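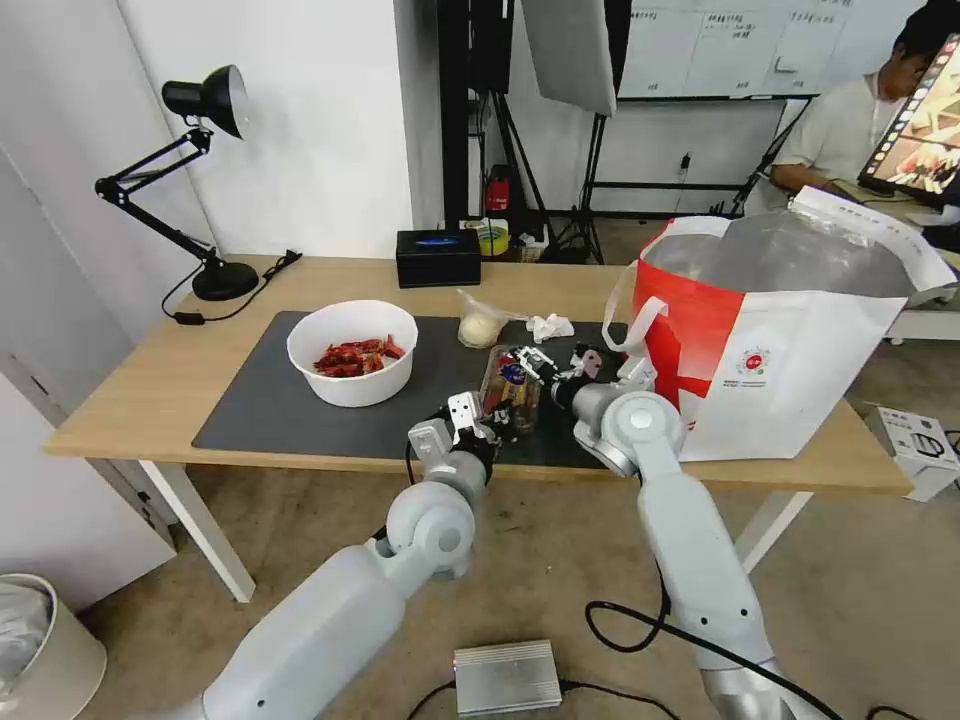

What should go into the bag first?

The heavy things go in first, and the soft fruit goes in at the end, on top, where you can see it.

My aunt Orsolya Juhász taught me this rule when I was thirteen, and I have kept it in every kitchen I have lived in. She kept other rules which I have forgotten or which I pretend that I have forgotten. A jar must stand. A bowl must travel level, like a person who carries a candle. You do not close the bag before you have said aloud the name of the one who will open it.

In the spring when my cousin Dario moved to Collado, I was living with her in the flat above the Ulia, which was a small hotel with a slow lift. The bus to Collado left at 4 in the afternoon from the square in Tedby. The driver would take a bag for a small payment if somebody was waiting at the other end. So, each time that Dario wrote he was eating badly, my aunt cleared the table, put the grey mat on it, and we packed.

"Bring the lamp nearer," she said.

"It is the middle of the day."

"Bring it nearer. I want to see what I am giving."

I moved the lamp, and its cord went across the table in a big loop and touched the bowl. She lifted the cord with one finger and put it back where it had been. The bowl was white and the food in it was very red, and there was so much of it that I thought we would lose half on the stairs.

"He cannot eat all this," I said.

"He has neighbours."

"He has never mentioned neighbours."

"Then it is time that he meets them."

She had bought a new bag for the journey, a big white and red one with a silvery lining, the sort that keeps cold things cold. It stood at the right side of the table with its mouth open. I did not like it. I thought it looked like a bag for rich people's picnics, and Dario was living in one room above a shop which repaired pumps. I told her so. She answered that strawberries did not know the difference between rich people and others, but they did know the difference between a cool bag and a warm one.

We began with the jar. She wrapped it in a tea towel, then took the towel off again, because it was one of her good ones and Dario had never in his life returned a towel. She wrapped it in newspaper. While she was doing this she told me, in the same voice which she used for the price of onions, that she had sold the piano.

I asked her when.

"Last month. You were at your course. Two men came from Zakum with a van. They were polite."

The piano had stood in the back room with a sheet over it, and I had not gone into the back room for weeks. I felt ashamed about this, more than I felt sad about the piano. I asked how much they had paid and she said 257, and I understood that it was too little and that I should not say it.

"Does Dario know?"

"You can write it in the letter," my aunt said. "You write more nicely than I do."

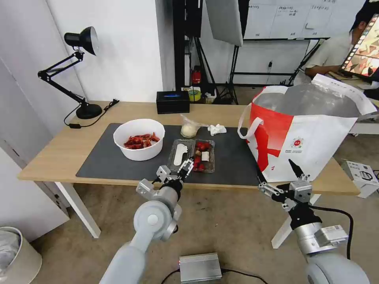
Collado, in May

Dear both of you,

The bag arrived and everything in it arrived also. The driver kept it next to his own seat and told me he had been smelling it for three hours and that I was a lucky man. I gave him four strawberries. I would have given him more, but he would only take what he could hold in one hand.

I am writing at the window because the light in my room is poor. Please do not send me a lamp. I know you, aunt, you are already looking at the lamp.

I read the part about the piano two times. I do not know what I am supposed to say. It was yours and you could sell it, and I was never good at it, and I still wanted somebody to ask me. There. I will not write more about it.

The red bowl (I call it the red bowl although the bowl is white) was too much for one person. I took it down to the people of the pump shop. They have a long bench there, and they pushed all the tools to one end, and we ate with our fingers. The old one cried a little from the pepper. He says that if you need a pump in Tedby he will come himself and bring it on the bus.

I am sending back the bowl. I am sending back the bag too, folded, with the driver. You forgot to put in a towel this time.

Your Dario 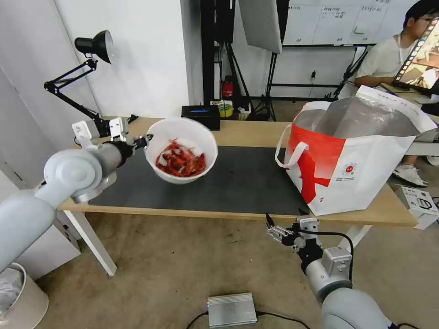
My aunt read the letter standing up, with her coat on. Then she sat down and read it again, and when she came to the line about the piano she put her thumb under it and stayed there for a long moment. I was at the sink. I had the bowl in my hands, because it had come back clean but she wanted it washed in our own water.

"He is angry," she said.

"He is a bit angry."

"He ate with his fingers. In front of people."

"They were all eating with their fingers, aunt."

She took off her coat. She unfolded the bag on the table and pulled it open, and she pushed her arm down inside to make the lining stand away from the sides. There was a piece of newspaper at the bottom and she took it out and looked on both sides of it, as if there could be a second letter.

"Go down and ask at the Ulia if they still have that keyboard from the breakfast room," she said. "The one with the broken stand. Ask what they want for it."

"It will not fit in the bag."

"I did not say it must fit in the bag. The driver has a roof, no?"

I dried my hands. When I was at the door she called me back and told me to take some money from the tin, and to offer half, and to be polite. Behind her the white bowl was already on the mat again, and she was looking in the cupboard for what could go in it.

I took the stairs. The lift was between floors, and I could hear a man inside it, whistling.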